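Paper folding at the Ukden tea room

The paper folding table is back for the autumn, starting in the week after the bank holiday. It was last run in January, when it had to stop because the room was needed for other things. Sessions are free and last an hour and a half. There is tea, and no need to book.

Aniela Gajewski will be leading again. She starts with simple creases - halves, quarters, the zigzag - and lets people find their own way from there. Last time most of us wanted to go straight on to birds and boxes, but the loose shapes were what ended up along the windowsill. A strip with a few uneven folds will stand up by itself if the creases are sharp enough, and it takes no more than a few minutes to make.

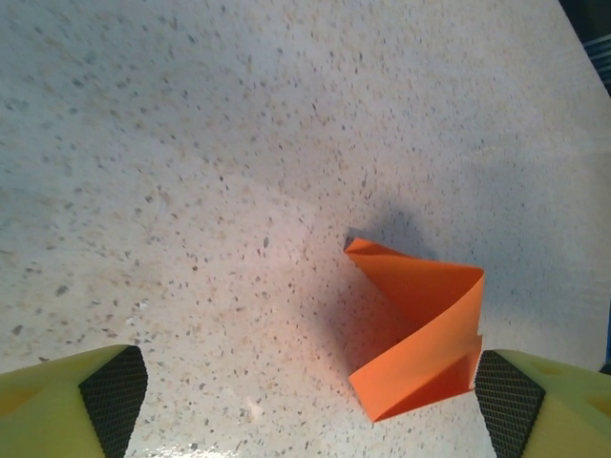

Folded orange paper on the speckled worktop.

Paper is provided. Yee-man Fung has ordered 1000 sheets in mixed colours, in packs of 100, so there should be enough to last until spring. Please use up the opened packs first. Thin paper is easier for small work, but anything that has to stand up does better in the heavier sort, which is kept on the lower shelf.

A few notes for people who are new. Press each crease with a fingernail or the back of a spoon. Fold on a hard surface and not on your lap. If a fold goes wrong, open it out and turn the sheet over before trying again, as the old crease will pull you back to the same place. Scraps go in the paper recycling, please, and anything you want to keep should go home with you at the end.

Children are welcome from the age of six if an adult stays with them. We could do with two more people to help set out the chairs. If you can spare the time, leave your name with Aniela or Yee-man at the counter.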